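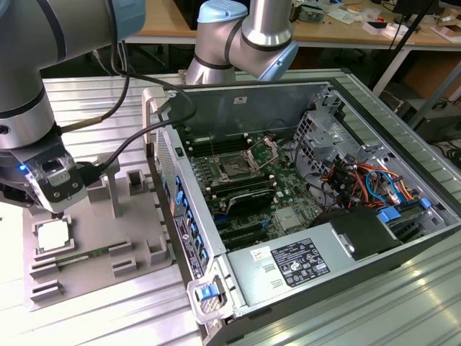
Our project looked at how the distance between the springboard and the vault table affects landings in club gymnastics. Coaches at Clotside set the board by eye or by what the gymnast says feels right, and we wanted to see if measured settings would give steadier landings. A vault is over very quickly and most of what matters is decided before the hands touch the table. In our first plan we compared it to fitting a processor: the chip is in its square recess, the socket is empty with its lever and frame open, and the only question left is whether the one will line up with the other. We used the same idea to pick what to record, which was the position of the feet on the board and the position of the feet on the mat.

Method

We worked in two gyms, Clotside and Wurkley. Both have a Dmytriv vault table and both use the same landing mats, but Wurkley has a newer Komau springboard. The gymnasts all did a handspring vault they already used in competition. We tried four board settings, and the longest put the front of the board 200 cm from the table. Each gymnast had a warm-up at their usual distance and then did the settings in an order drawn from a hat.

For each vault we wrote down the setting, where the feet hit the board, and whether the landing was held, had a small step, had a large step or was a fall. We recorded 473 vaults. Vaults where the gymnast ran past the board or stopped were written down separately and are not part of that total. 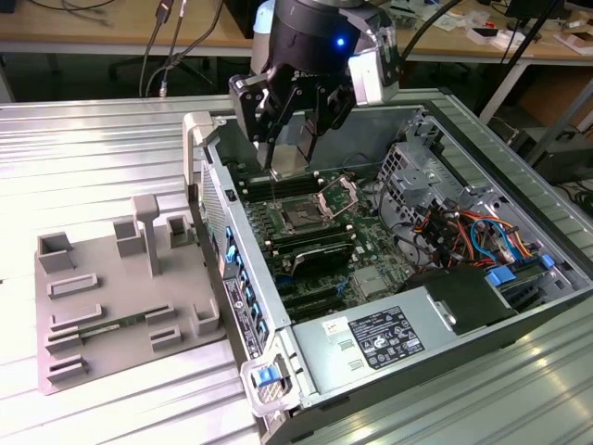 Results

The two middle settings gave the most held landings at both gyms. The shortest setting gave the most large steps forwards. The longest one was bad for the younger gymnasts, who reached for the table and lost height, but the older ones coped with it and a few preferred it.

Foot position on the board mattered more than we expected. When the feet hit too far back, the landing was usually poor at any setting. This was clearer at Clotside than at Wurkley - we think the newer board forgives more, but we did not test the boards against each other and can't be sure.

Problems

The tape marks on the Wurkley runway came up during the second session and had to be put down again, so some of those distances may be slightly out. We also judged the landings ourselves. Small step and large step were hard to tell apart at first, and we should have agreed a rule before starting.

What we would change

We would measure the run-up as well as the board. Several gymnasts moved their start mark when the board moved and we only noticed this halfway through. We would also keep each gymnast's height next to their results.

Last updated: May

Comments

Did you let them use their own start marks or were they fixed? My daughter changes hers every week.

Reply from the project group: Their own. We wish we had written them down.

We have the older board at our club and the bit about feet too far back matches what I see.

Would like to see this done with a Yurchenko entry, though I suppose not with juniors.

Related reports

Grip and chalk use on the high bar
Warm-up length before floor routines
Beam falls in practice and in competition
Run-up speed in the long jump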